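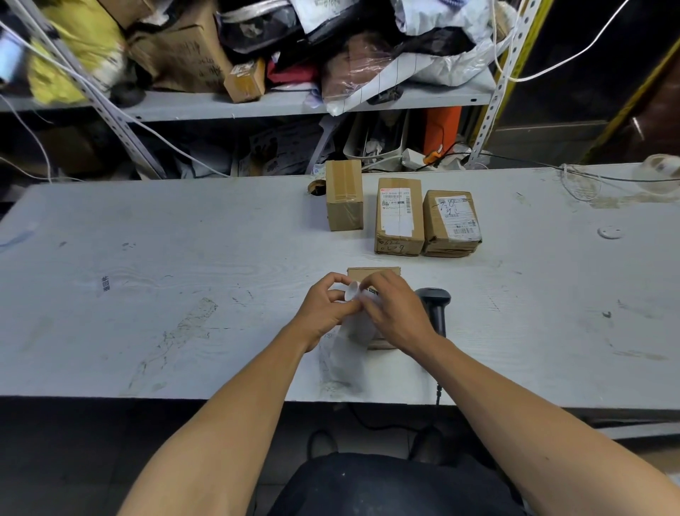
**1/** Hilo sobre la mesa de devoluciones, para los que me preguntáis qué se hace en un almacén con los paquetes que vuelven.

**2/** Trabajo en Zuteo, en la nave del polígono Dandcombe. En mi zona hay mesas blancas, estanterías metálicas grises y un escáner por puesto. Con eso se trabaja.

**3/** En un día normal pasan por la nave 900 bultos. En mi mesa, 370 como mucho. En octubre, con la campaña, llegamos a 2000 en toda la nave y se dobló turno.

**4/** Lo primero es pasar el escáner por la etiqueta. Si el código está arrugado o lleva cinta por encima, se estira con los dedos y se prueba otra vez. Si sigue sin leer, se teclea a mano.

**5/** Luego se abre si toca abrir. Las cajas pequeñas suelen traer una sola pieza dentro de una bolsa. La bolsa se conserva siempre, aunque esté fea. Sin bolsa, Van Dijk no nos acepta la pieza como nueva.

**6/** Lo que va escrito a rotulador en el cartón no sustituye a la etiqueta. Sirve para encontrar la caja en la estantería, nada más. 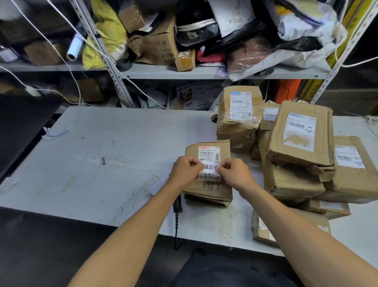

*Última modificación: 14 de mayo de 2020*

**7/** La pegatina blanca con 退回仓 quiere decir «almacén de devoluciones». Lleva además un número a mano. Se pega sobre el cartón sin tapar el código de barras — parece obvio, pero los nuevos lo tapan todos la primera semana.

**8/** Hay etiquetas con cabecera roja y etiquetas con cabecera azul. En mi puesto las separo por color antes de empezar y me ahorro paseos.

**9/** Las fracciones tipo 15/42 o 41/42 son el número de bulto dentro del envío. Si tienes el 41 y el 15, faltan cuarenta por aparecer. No se cierra el envío hasta que estén todos o hasta que pasen 5 días.

**10/** Los paquetes aplastados se apilan en plano. Los que aguantan de pie, de pie, con la etiqueta hacia quien escanea. Cuando el montón empieza a resbalar se para y se recoloca.

**11/** La mesa está llena de rayas y de rotulador. Se limpia con alcohol al final del turno, pero hay marcas que ya no salen. Yo he dejado de insistir.

**12/** Los rollos de cinta, al fondo. Delante estorban y acaban en el suelo.

**13/** Me preguntan también por los paquetes de Skanport. Van por otra línea y no los toco, así que no sé decir cuánto tardan.

**14/** Si estáis esperando un reembolso: cuenta desde que se escanea en la mesa, no desde que el camión llega al muelle. Entre una cosa y otra puede pasar un día entero.

**15/** Mañana pongo cómo se ordenan las estanterías, que va por pasillo y letra.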